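How does a TV episode get made?

Have you ever watched an episode of your favourite show and wondered why it stopped right at the exciting bit? I used to shout at the telly when that happened! Now I write about telly for a living, so I've found out quite a lot about how it's done, and I'm going to tell you.

First of all, somebody has to think of the story. Most drama shows have a writers' room, and it really is a room, usually with too many mugs in it. The writers sit round a big board and stick up cards. Each card is one thing that happens. Let's say we're making a show called Skirkton, about a girl who lives above a chip shop and finds a map. Card one: she finds the map. Card two: her brother spills vinegar on it. And so on, until the board is full and somebody says it's time for lunch.

Then one writer goes off and turns the cards into a script. A script is all the words the actors say, plus little notes such as "she runs upstairs". It gets read out loud, and changed, and read out loud again (the funny lines get changed the most, because a joke can look great on paper and then go clonk when you say it).

Now for the filming. You might think they start at the beginning and go on to the end, but they hardly ever do. If there are three scenes in the chip shop, they'll film all three together, even if one is the very last thing in the story. So an actor might have to cry about losing the map in the morning and find it after lunch! There's a person called the script supervisor who writes down which hand the map was in and whether her coat was buttoned up. When they miss something, you get a mistake, and I love spotting those — look out for drinks that fill themselves back up.

After that comes editing. The editor watches everything that was filmed, picks the best bits and puts them in the right order. Music goes in near the end. Try watching a scary scene with the sound off some time. It's much less scary, I promise.

And the exciting bit where it stops? That's a cliffhanger. The writers choose it right back at the card stage, so you'll want to come back for the next one. It still works on me every single time.
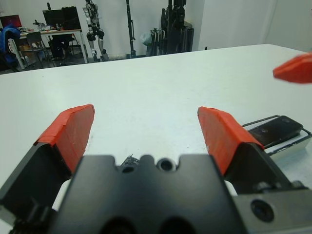
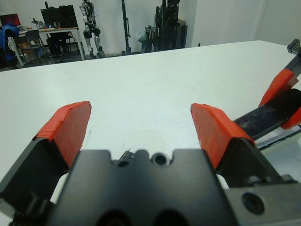
Orange-red pads on the two gripper fingers, and a white tabletop.

Your turn! Think of a story and write it on six bits of card, one thing on each. Now shuffle them. Which card would you stop on?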